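Subject: Re: [Brukcombe-swap] Sorting bins, and what goes in them

Hello everyone,

Thank you, Morag, for getting this going again, and thank you to everybody who wrote to me privately about drawer dividers (I will answer you all, I promise, it has just been a very full July).

Morag Rankin wrote:

> I've been trying to get the small tools in our shared room into
> some kind of order and I keep ending up with one big jumble.
> Does anybody use a plain open bin for the odds and ends, or is
> it better to buy one of those 24-drawer cabinets? Kenna thinks
> the cabinet, but I can never remember which drawer is which.
>
> Morag

I am firmly on the side of the open bin, Morag, and I say that as someone who owned a cabinet for years and labeled every single drawer and still couldn't find the scraper. A wide gray bin with sloping sides, set right on the table, lets you look down and see the orange handle straight away. Bright colors help so much! I'd keep the long-handled things to one side and leave the rest of the floor open for whatever comes in next.
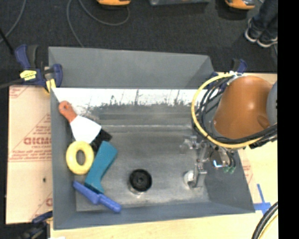

How often should a bin like that be emptied all the way out? Once a month is plenty for a shared room, and I'd wipe the bottom before anything goes back in.

Gualtiero swears by lining his with a bit of old towel, and he may be right, although mine slid around and collected crumbs, so I gave it up. Scuffs on the bottom don't bother me one bit. I would hang up anything with a hole in the handle if you have a spare hook, Morag, and save the bin for the things that won't hang.

I still have the Sfeir cabinet in the garage if Kenna would like it, all 24 drawers, a little stiff but sound. Come by any time after 4 and bring a second pair of arms, as it's heavier than it looks.

Warmly,
Mechthild Gisler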